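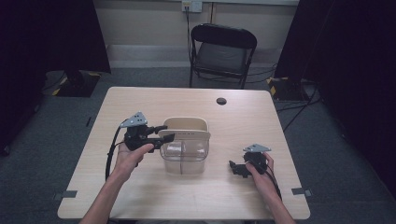 *Two hands and a pale wood table.*

# Seven Years With a Small Trailer

Revathi Rodrigues bought her travel trailer before she owned anything that could pull it. It was a used Ulano, parked behind a feed store in Wesside with a price taped inside the door, and she paid for it the same afternoon. It stayed behind the feed store for another month while she looked for a truck.

"The owner of the store was nice about it the first week," she said. "After that he started asking when."

She called the trailer Jillia, after a name she found penciled inside a cupboard door. She has no idea who wrote it. That was seven years ago, and she has taken the trailer out every season since, mostly alone and mostly to places within a day's drive of home.

I talked with her on 8th October, a few days after she got back from the lake at Voyle. She had been up there for the last week the campground was open. The water to the sites had already been shut off, so she filled jugs at the office and carried them back.

"I like it when it's closing down," she said. "You get a site by the water without booking in March. The showers were cold, but I can live with that for a week."

## Learning to back up

The first summer did not go well. Rodrigues had never towed anything, and she says she planned whole trips around never having to use reverse. She looked for pull-through sites only. If a gas station looked tight she kept going to the next one, and once she kept going too long and ran out of fuel on the county road outside Wesside.

"I sat there and thought, this is because I can't back up. It wasn't because I'm bad with money or the truck was broken. I just couldn't go backward."

She spent the next few weekends in the high school parking lot with a row of paint cans. Her method was to put one hand at the bottom of the wheel and move it the way she wanted the back of the trailer to go. She still does it that way. She also gets out and looks, as many times as she needs, whoever is waiting.

"People will wave their arms at you. They all mean well and they all wave something different. I say thank you and I get out and look for myself."

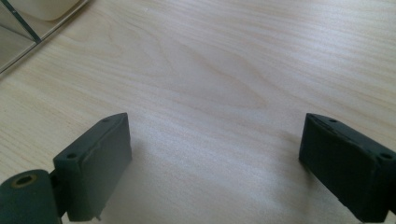
## The leak

The biggest job came in the third year. She noticed a soft spot in the floor near the front window and pulled up a corner of the covering. The wood under it came away in her fingers. Water had been getting in at the roof seam and running down inside the wall, probably since before she bought the trailer.

A dealer quoted her more than she had paid for the whole thing. She decided to do it herself, and it took from the end of one camping season to the start of the next.

"I kept thinking I'd found the end of it," she said. "You take out one panel and the next one is brown too. I had the front wall open to the studs. My neighbor came over and asked if I was scrapping it."

She replaced the framing in the front corner, part of the floor and all of the insulation on that side. She resealed the roof from front to back – twice, as the first try didn't stick in the cold. She keeps the receipts in a coffee can and says she has never added them up.
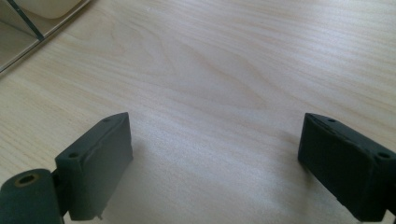

She checks the seams every spring and fall now, on a stepladder, with a tube of sealant in her back pocket. She presses on the inside walls at the corners too, low down, where the water ended up last time. If she bought another used trailer she would do that before she even looked at the stove or the beds.

## What she carries

Rodrigues travels lighter than she used to. The awning came off after a windy night at Voyle and she never put it back. The television went to her brother. She kept the heater, a good lantern and 100 feet of hose, and she added blocks for leveling after years of sleeping with her head downhill.

Her longest day on the road was 135 miles. She doesn't want to drive farther than that, and she likes to be parked by 4 in the afternoon, with time to move if the site is bad.

I asked whether she had thought about something bigger. She said a friend had offered her a good price on a newer one with a bathroom, and she went to look at it.

"It was very nice. It had a door that locked with a code. I stood in it for a while and then I drove home. I'd have to learn to back that one up too."

Jillia is in the side yard for the winter, drained, with the cushions taken indoors. Rodrigues still has to put the cover on. She was waiting for a dry day.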